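Bench Practice Gallery: Handling Soft Goods with Two-Arm Stations

Skostia Safety and Methods Office
Page maintained by Indira Kulkarni

Skostia publishes this gallery as a companion to the Bench Practice Rules, which apply to every station where robot arms work within reach of staff. The rules were revised in July under the direction of Rachid Morsy and replace the earlier Costley guidance in full. Station leads should read the written rules first. The pictures are provided for orientation and do not set limits of their own.

Section 2: Approach to the item

The gripper is to be brought to the item with the fingers open. Contact with the work surface is to be avoided during approach, and any contact that does occur must be entered in the station log with the time of day. Sewn labels and tags remain on the fabric and are treated as part of the item. Operators may not remove them to make an item easier to grasp.

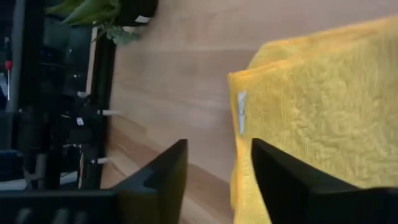

Gripper fingers apart at a yellow towel. The white tag is stitched near the hem.

Hems and folded edges are the preferred points of contact for woven and pile fabrics. Where an edge cannot be reached, the operator may reset the item by hand once both arms have been placed on hold. A reset by hand is recorded as such and may not be reported as a completed cycle.

Section 3: Stacked items and shared space

A stack is handled from the top down. The upper item must be clear of the one beneath it before the arm moves sideways. If a lower item shifts with it, the cycle ends there and is marked incomplete, even where the upper item was placed correctly. 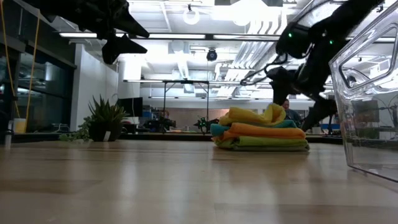
The second arm, when it has no part in the cycle, is parked above the table and stays parked until the active arm has withdrawn. Bins remain at the side of the table, outside the path agreed for the active arm. Staff may work in the room during a cycle but may not reach over the table. Speed at stations covered by this section is limited to 80 millimeters per second while the gripper is near a stack.

Section 4: Records

Each station keeps its own log. The current set holds 3,206 entries, collected under the Zalik and Belhaj programs, and is reviewed by Driss Soliman before release to other departments. Entries without an operator's initials are returned to the station. Gripper fingers are inspected after up to 2,000 cycles, and the inspection is entered in the same log.

Requests for an exception to any section must be made in writing to Shaimaa Shawky before the work begins. Questions about the text of the rules go to Anas Helmy at the Methods Office. Printed copies of this page are not controlled documents and should be checked against the current rules before use in training.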